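Peria town charter rewrite – did anyone go Wednesday?

marleny_u
So I went to the open session on the new charter and I'm still chewing on it. The part I care about is the public comment rule. Right now anybody can sign up and talk. The draft says you need to live inside the town line, which shuts out everybody in Vurnirley who works here and pays our parking tickets. I don't like it. A town that only listens to its own voters gets pretty narrow pretty fast.

tai_road_dar
I was there too, back row. I'm going to disagree a bit. Last October we had people driving in from who knows where to yell about the prayer room at the library, and the folks who use it stopped coming to meetings. 633 people signed the petition to keep it and maybe 2 of them got to the mic before time ran out. A residency rule would have fixed that.

ohemaa.b
Would it though? The loudest guy that night lives on my street.

tai_road_dar
Ha, ok, fair. But he was one guy.

EtornamA
Does the draft still have the bit about "offensive" speech? That worries me way more than residency. Who decides?

marleny_u
The chair decides, and there's no appeal. I asked. I wrote most of this down when I got home, then lost the page and had to redo it from memory, so correct me if I get something wrong.

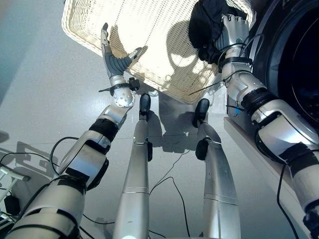 Anyway, the chair can end your turn after one warning. I'd want two people to agree on it at least. And the translation money got cut to $900, when last year it was about 1000 and that was already thin.

ohemaa.b
Wait, 900 for the whole year? My aunt sat through the Lelus zoning hearing and understood maybe a third of it. You can't call it open if people can't follow along.

EtornamA
Agree on translation. Still against the warning thing, two people or ten.

tai_road_dar
I can live with dropping residency if they keep a time limit. Not budging on the warning – somebody has to be able to run the room.

marleny_u
Written comments go to the clerk's office, by the way. I'm sending mine tonight.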